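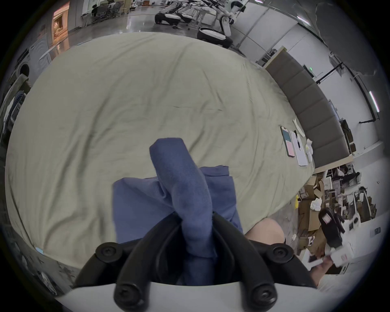 The first thing Garnet Cormier ever said to me was "Don't sit in row F." I'd come to see a preview of a puppet opera I knew nothing about, I was holding a wet umbrella and a bag of cough drops, and I figured this tall man in a cardigan was an usher with opinions. He was the director. Row F, he told me, is where the draft comes in, and he didn't want anybody blaming the second act for it.

That's pretty much how things go at the Simard, a 300-seat theater with terrible heating and (I will fight for this) the best sightlines of any small house I've been in. It opened in 1976 as a concert hall, and the acoustics still lean that way. A whisper from the back of the stage gets to you like somebody's leaning over your shoulder. For a company that likes its shows quiet, you couldn't ask for more.

The company is Anero. If you missed Lavilier, their piece about a lighthouse family who stop speaking to each other, I'm sorry, because it was a beauty and there's no plan to bring it back. I saw it twice and cried at different parts. Their new one is called Ividora, and I spent most of January hanging around rehearsals, drinking their coffee and getting in the way of the set.

A town under the lake

Ividora is a drowned town. The valley was flooded for a reservoir, everybody moved up the hill, and one woman, Odile, keeps rowing out at night to drop letters into the water over her old street. Then the letters start getting answered. I won't say by whom! The whole thing runs 85 minutes with no intermission, and hardly anyone speaks until the halfway mark.

Ghislain Gill wrote the music, and I'd go just for that. It's scored for two cellos, a pump organ and a singer who stays offstage the entire night. Ghislain grew up near a reservoir and says you could always get the old people going by asking what was down there. "My aunt could name every house," he told me. "She'd do it in order, both sides of the street, like a song." So he made it a song. It comes early, it's just a list of names, and at the run-through I went to the stage manager had to stop writing for a minute. 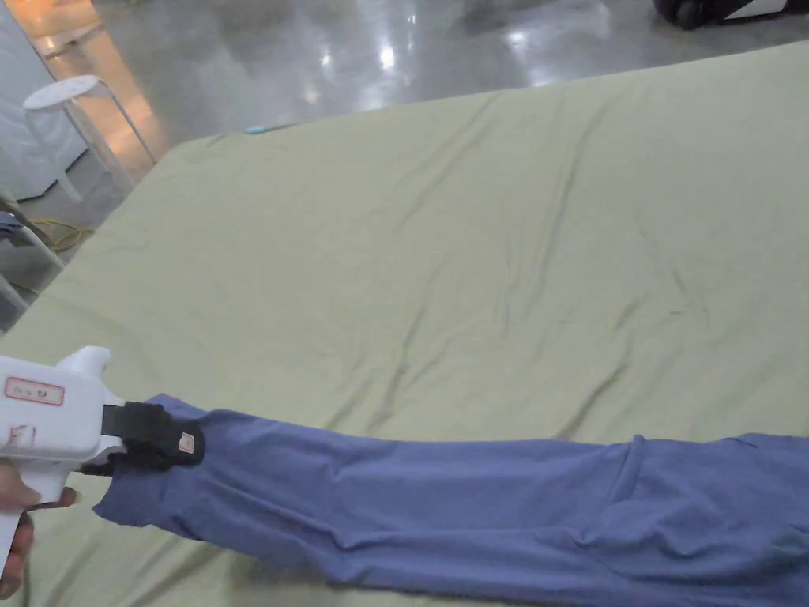 Five people, one rowboat

The cast is five, and they all do everything. Whoever isn't working Odile is working the boat, or the weather, or the priest, who gets the only real laughs. Garnet likes his performers in plain sight, no hoods, no black gloves. He wants you to look at their faces now and then. I was doubtful about this for Lavilier and I've come around completely, mostly thanks to a moment near the end of Ividora when the three people moving Odile all breathe in together before she stands up. You can hear it from row M. I checked.

Rehearsals are slower than I expected. One afternoon went entirely to how she puts down an oar. Too fast and she looked angry, too slow and she looked a hundred years old, and then somebody tried it with a little pause in the middle and the room went "oh." They kept the pause. Garnet wrote it in his script in pencil and then we all went out for dumplings.

He's funny about money, by the way. When I asked what the show cost he gave me one figure, $3,741, and said that was the boat. He wouldn't tell me the rest. The boat has to split down the middle, so maybe that's fair, but I did notice he patted it on his way past.

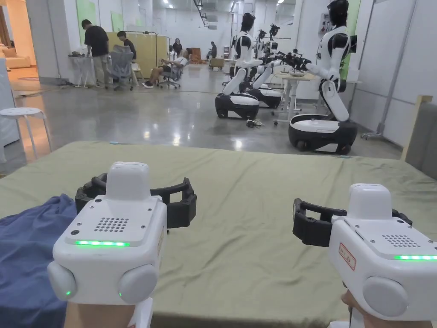
What surprised me most was how much gets thrown out. There was a whole scene in a flooded schoolroom, with a lovely slow waltz under it, and when I came back a week later it was gone. Ghislain shrugged and said the waltz might turn up somewhere else. (I hummed it for days. I'd like it back, please.) The ending changed three times while I was there, and the one I saw last was the plainest. Odile rows out, there's the organ, and the lights take a very long time to go.

Tickets are at the Simard box office, and the late shows usually have more room. Bring a sweater. Sit on the left side if you can, as the organ is over there and you'll want to watch the player's feet.

Posted 2021-02-14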